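Photo 2, handout for week 9
March 28, 2023

## Reading light before you meter it

Most of the trouble in the last set of prints came from exposure, and most of the exposure trouble came from trusting the meter. The meter assumes whatever you point it at is a middle gray. Point it at a white wall and the wall goes gray. Point it at a black coat and the coat goes gray too.

Before you raise the camera, answer these in your notebook:

- Where is the light coming from, and is there more than one source?
- What is the brightest thing that still needs detail?
- What is the darkest thing that still needs detail?

If the last two are more than five stops apart, decide now which one you are willing to lose. With slide film or a small sensor it is usually safer to hold the highlights. With negative film, expose for the shadows.
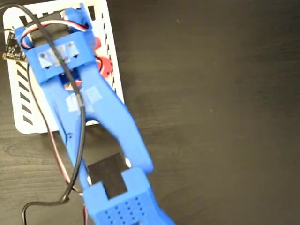 Bracketing is allowed but it is not a plan. Shoot your best guess first, then one frame a stop over and one a stop under. Write down all three settings. Students who bracket without notes come back with three pictures and no idea which was which.

### Side light and texture

Light from the side brings out surface. Light from behind the camera flattens it. Go back to the two Dravham street pictures in the reader (p. 31) and compare the brickwork. Same wall, same lens, different hour.

### For next time

1. Pick one subject that will not move. Photograph it at two times of day from the same spot.
2. Mark the tripod position with tape or chalk - you will not remember it.
3. Print both at the same size, no cropping.
4. Half a page on what changed. Skip the camera specs.

The Mazandarani reading is on reserve. Chapter 2 only. The rest is printing chemistry and we get to that later.

Lab hours are unchanged. Empty the trays when you leave.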